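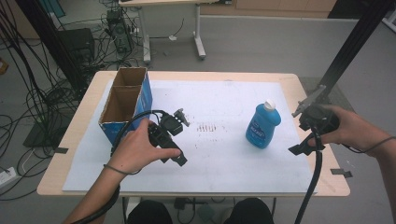

Asanka Sheikh
Chapter 4. Packing and Sorting at the Table

Most packing is done on a table. Before a carton reaches a shelf, a truck or a closet, it has usually stood on a flat surface while someone put things into it or took things out. This chapter covers that surface and what belongs on it. Chapter 6 takes up sealing and labels.

The table that opens this chapter has been set up for a small job. It has a wooden top with rounded corners, and a large white sheet covers most of it, held down with short strips of dark tape. On the sheet are an open cardboard box with two compartments and a blue plastic bottle with a white cap. The marks in the middle of the sheet are reddish-brown. A white covering shows marks like these at once, and on dark wood they are easy to miss.

4.1 Covering the work surface

A covering protects the table from the goods and the goods from the table. Paper is cheap and can be thrown away at the end of a shift. Foam board costs more, lies flatter and takes some of the shock when a heavy bottle is set down hard. Either one will slide unless it is fastened.

Use short strips of tape, pressed down half on the sheet and half on the table. Long strips along a whole edge hold no better for light work and tend to tear the sheet when they come off. Leave a border of bare table where you can. It gives you a place to rest a pen or a tape roll.

Decide before you start when the covering will be changed. At the Unville storeroom, where many of the exercises in this book were first tried, the rule was a new sheet every January and whenever a mark could not be wiped away. The second part of the rule was used far more than the first.

4.2 Boxes with dividers

A divider is a piece of board that splits a box into compartments. It keeps containers from knocking together, and it lets two kinds of goods travel in one box without being mixed. Corrugated board is the usual material. The wavy inner layer makes it stiff for its weight — up to a point, after which it folds and stays folded.

Stand the box upright with its flaps out of the way of your hands. Check that the divider reaches the bottom. Then load the heavier item first and see whether the box still stands square.

4.3 Bottles

Keep bottles upright, caps tight, labels facing you. A 700 ml bottle of cleaner should have a compartment to itself. Food never goes in the same box, even with a divider between.

Terms to know: covering, border, corrugated board, divider, compartment, flap.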